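Postudbridge-floor mailing list
Subject: Re: Tray handling, second shift
Date: February 14, 2021

> The Foltden site moved tray handling to the robot in November and
> I am told the pickers there now do mostly exceptions. Before we
> agree to the same at Postudbridge I would like to know what the job
> consists of afterwards. Fewer hours, or different hours?

Different hours, going by our log. We ran 30 shifts with the robot on the tray racks and logged 2,196 tray moves. Of those, 61 needed a person to step in. Most were trays that had been stacked out of line by the previous shift, so the stacking rule is now written on the shift sheet.

What changed for the pickers:

The low deck is the robot's job by default. People had complained about the bending for years and I have not heard anyone ask for it back.

Racks have to stand inside the yellow tape. A picker used to be able to leave one at an angle and work around it. That freedom is gone, and it is the change people dislike most.

Single parts on the upper deck are still picked by hand. The Ccori software can be taught a new part, but it took us 74 minutes for the last one, and someone from the line has to sit with it throughout. That time is not in the staffing plan - it should be, and at the operator rate.

Tumunora, who supply the support contract, want the step-ins recorded by the picker on shift. I have no objection to the record. I do object to it carrying names, and would ask that Postudbridge settle this before signing.

Log available on request.

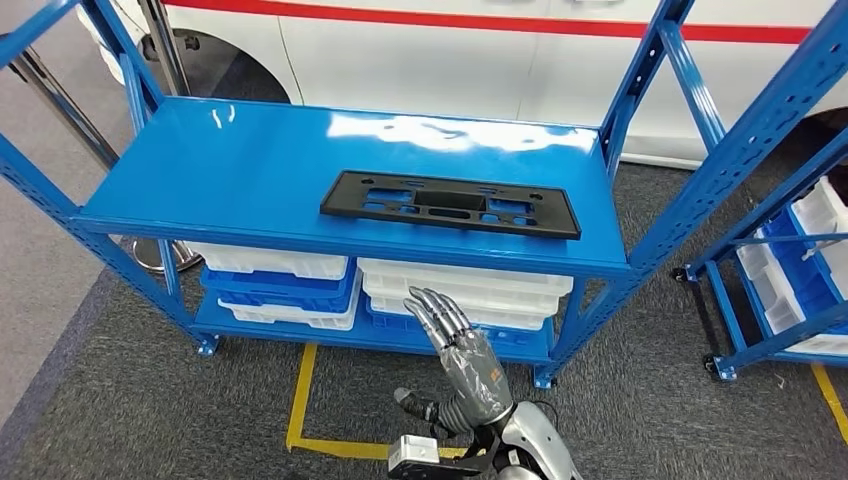 Tray rack with a black molded part on the upper deck, robot hand at the lower one.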